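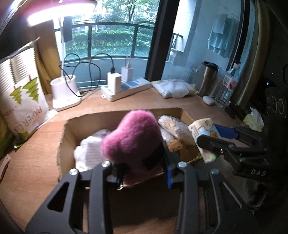

Un peluche rosa y varios artículos envasados, sobre una caja de cartón abierta sobre un escritorio.

Inicio | Empresa | Servicios | Sala de prensa | Contacto

Stosix abre en enero un servicio de cajas mixtas para envíos de particulares

La empresa preparará en una sola caja objetos blandos, artículos de casa y alimentos envasados

Stosix, empresa dedicada a la preparación de paquetes pequeños, pondrá en marcha en enero un servicio de cajas mixtas dirigido a particulares y a comercios de barrio. El cliente entrega los artículos sueltos y la empresa se ocupa de ordenarlos, colocarlos en una caja de cartón y dejarlos listos para el transporte.

El servicio admite en un mismo envío peluches, textiles, artículos de papelería, menaje ligero y alimentos secos en su envase original. Hasta ahora, Stosix trabajaba estos grupos por separado, con una caja para cada uno, lo que obligaba a muchos clientes a pagar dos envíos a la misma dirección.

Durante el periodo de prueba, realizado en el local de Hesia, se prepararon 400 cajas. La mayoría correspondía a regalos familiares y a paquetes para estudiantes que viven fuera de casa. Los pedidos más habituales combinaban un juguete blando con algo de comer y uno o dos objetos de uso diario.

Orden de llenado

La caja se llena en 4 pasos. Primero se revisan los artículos sobre la mesa y se apartan los que no pueden viajar. Después se coloca en el fondo lo más pesado. Los paquetes con envoltorio de plástico van a los lados, en vertical si el tamaño lo permite, y los peluches se dejan para el final, de manera que ocupen los huecos sin aplastar lo demás.

Los alimentos deben llegar cerrados y con la fecha de consumo legible - no se aceptan productos frescos, congelados ni envases abiertos. Tampoco se admiten líquidos, aerosoles ni pilas sueltas. Los objetos con cadenas, llaveros o piezas colgantes pueden incluirse, aunque se recomienda sujetarlos antes de la entrega para que no se enganchen en los envoltorios.

Stosix aceptará también cajas reutilizadas que aporte el propio cliente. El fondo debe estar entero y las paredes han de mantenerse firmes. Si faltan las solapas, el personal cerrará la parte superior con una plancha de cartón, sin coste adicional.

Tarifas y entrega

Habrá 2 tamaños de caja, pequeña y mediana, con un peso máximo de 20 kilos para la segunda. El precio de la preparación se calcula por caja y es independiente del número de artículos. El transporte se factura aparte, según el destino.

Las cajas entregadas antes de las 12:00 saldrán el mismo día laborable. Las que se reciban más tarde se prepararán a la mañana siguiente. El cliente recibirá una lista del contenido - la misma que se guarda dentro de la caja - y podrá pedir cambios hasta el momento del cierre.

El servicio estará disponible en el local de Hesia y en el punto de recogida de Athanasiadis, que amplía su horario los lunes por la tarde. Los comercios interesados en contratar preparaciones periódicas pueden solicitar las condiciones en cualquiera de los dos mostradores.

Noticias relacionadas
Stosix y Gravico renuevan su acuerdo de suministro de cartón
Nuevo horario en el punto de recogida de Athanasiadis
Qué artículos no se pueden enviar: lista actualizada
El local de Hesia amplía su zona de preparación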